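Como aproveitar uma garrafa de leite vazia (e a mesa onde ela pinga)

Toda casa tem uma gaveta de tampas sem pote e, se a família bebe leite, uma fila de garrafas esperando um destino nobre. O destino costuma ser a lixeira. Antes disso, dá para tirar delas um regador decente, com vinte minutos de trabalho e uma agulha.

Escolha uma garrafa de plástico branco, opaca, de corpo quase reto. As de ombro suave deixam a água sair sem engasgar. A marca tanto faz: pode ser Gosling, pode ser a do mercado chinês da esquina, com letras grandes que dizem 鲜牛奶, leite fresco, para quem gosta de regar samambaia com alguma erudição.
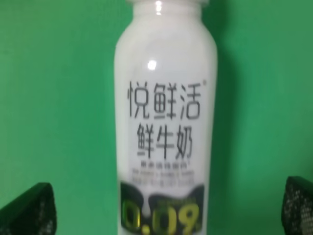

Soledad Tran: fiz em dezembro e o cheiro de azedo durou mais que a planta. Lavar com água quente piora, o leite gruda nas paredes. Comecem pela fria.

Tem razão, e a ordem é mesmo esta:

1. Enxágue com água fria até sair limpa. Três vezes costuma bastar, quatro se a garrafa passou o fim de semana na pia.
2. Ponha uma colher de sopa de bicarbonato, encha até a metade com água morna, tampe e sacuda com a raiva que tiver disponível.
3. Complete com água e deixe de molho por 20 minutos.
4. Esvazie, enxágue e deixe secar de boca para baixo até o dia seguinte.
5. Com a garrafa seca, fure a tampa com uma agulha grossa aquecida na vela. Faça 14 furos. Com 19 vira chuveiro e com menos de dez você vai envelhecer ao lado do manjericão.

O rótulo impresso não sai com água. Há quem esfregue com álcool por uma tarde inteira; eu deixo as letras onde estão e digo às visitas que é design.

Agora a mesa. Um fundo verde e liso é simpático até o primeiro anel de leite, que seca discretamente e reaparece quando bate sol. Tire tudo de cima antes de limpar. Contornar os objetos com o pano é uma arte antiga e não funciona.
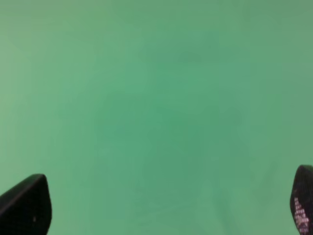 Última alteração desta página: terça-feira, 2 de fevereiro de 2021

Passe primeiro um pano úmido com uma gota de detergente neutro, depois outro só com água, e seque na hora. Nada de esponja abrasiva, que troca a mancha por um arranhão permanente. Se o anel insistir, deixe um pano morno em cima por cinco minutos e repita.

Para regar, encha só até o ombro, rosqueie bem a tampa e aperte de leve. Troque a garrafa quando o plástico começar a rachar.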